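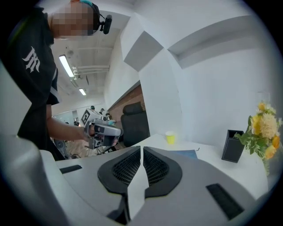
> Does a dining chair need all four legs levelled if it only rocks on one floor?

Leave the legs alone until you have tried the chair on a second floor. If it sits still there, the fault is in the first floor and a felt pad under the short corner will do.

The rest of your message has more in it than that, so I have gone through it below.

On Monday, September 12, 2022, Hemant Semwal wrote:

> I have two Irnell chairs bought in April. One rocks in the kitchen but seems fine in the back room. The other has a screw under the seat that keeps working loose. I have tightened it twice. Is it worth putting glue in the hole? Also, can I store them stacked over the winter, or do they need to be kept apart?

For the rocking one, turn it round on the same spot in the kitchen. If the rock stays with one leg, the chair is out. If it stays with one corner of the room, it's the floor. Old kitchen floors are often out by a few millimetres near the door.

The loose screw: take it right out and look at the thread before you use any glue. On mine the hole had worn wide, and a matchstick with a little wood glue, pushed in and trimmed flush, gave the screw something to bite on. Let it dry overnight. Do it up by hand, and slacken the other seat screws a turn first so the seat can settle. Then tighten them all a bit at a time, going corner to corner. If you do one up fully before starting the next you'll pull the frame over.

I wouldn't glue the screw itself. You will want it out again one day.

Stacking is fine for the Irnell as long as there's a cloth between the seats. I had mine stacked in the shed for a winter and the only mark was on the bottom one, where I had forgotten the cloth. The Suvar is a different shape and the legs rub on the seat below, so those are better side by side.

If you need pads, the sheets of felt you cut yourself stick better than the ready-cut round ones. Wipe the foot of the leg with white spirit and let it dry before you put one on.

I still have half a sheet if you want it posted.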